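Glaze notebook, Drumport workshop
Thursday, January 16, 2020

Opened the kiln at half past nine. Tiles from batch 2907 are out and laid in order along the sill. Cone 6 bent as it should on the middle and lower shelves. On the top shelf it is barely past two o'clock, so top shelf results go in pencil only.

The pinholes are still there. Same as before Christmas, mostly on the rim side of the tile where the glaze is thickest. Tiles with the Ghumman stoneware are worse than the ones with the old buff body. Both were bisqued in the same load.

Things changed for this batch:
Sieve went from 80 mesh to 120.
Water up a little, so the bucket is closer to single cream.
Dip of three seconds where it used to be five.
Slow patch added near the top of the firing, hold of 42 minutes.

The shorter dip made the most difference. Three second tiles have perhaps half the pinholes of the five second ones left over from the last batch. I can't see that the finer sieve did anything except take up my morning.
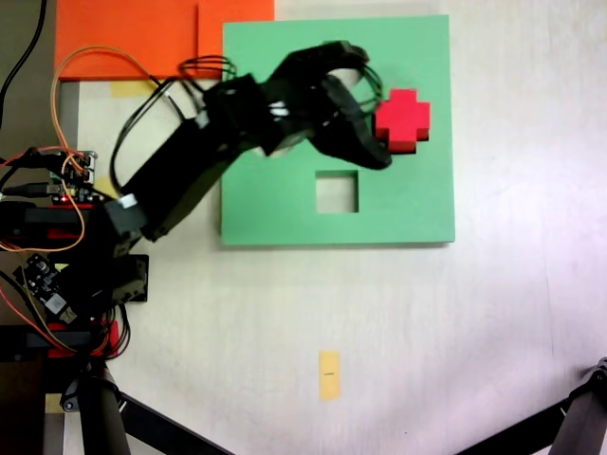 Renu Awasthi thinks it is the bisque and that we are stopping too low. She would take it up a cone and leave the glaze alone. I am inclined to agree, but I want the two things tested apart. If we change bisque and whiting in one go we will be back where we were in the autumn with a good tile and no idea how we got it.

Colour is fine. The iron breaks nicely over the stamped edges and the grey is less green than it was. Batch 3737, from the older bag of feldspar, is a touch warmer. Keep one of each in the drawer.

Weighed out for the next round: nearly 200 g of the dry mix left in the tub marked B, enough for a small dip cup. After that we need feldspar. The Tratura bag is cheaper but comes coarser, and Renu would like to see a test tile before we order the big sack. Fair enough.

Crawling on two of the mug handles. Finger marks, I think. I glazed those straight after lunch and didn't wipe them down.
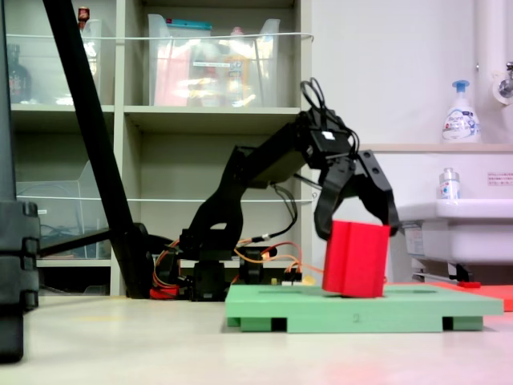 Red block upright on the green platform, gripper over it.

Kiln log: the Vavitz controller lost its clock again and came up at midnight. The program was intact. Reset by hand. Thermocouple reading is steady, no jumps in the printout. The lid catch wants a new screw, the present one is stripped.

To do
Bisque six tiles a cone higher, six as now. Mark the backs in oxide, pencil burns off.
Mix tub B, leave overnight, sieve once at 80.
Second cone pack for the top shelf.
Ring about the feldspar. Price holds until March.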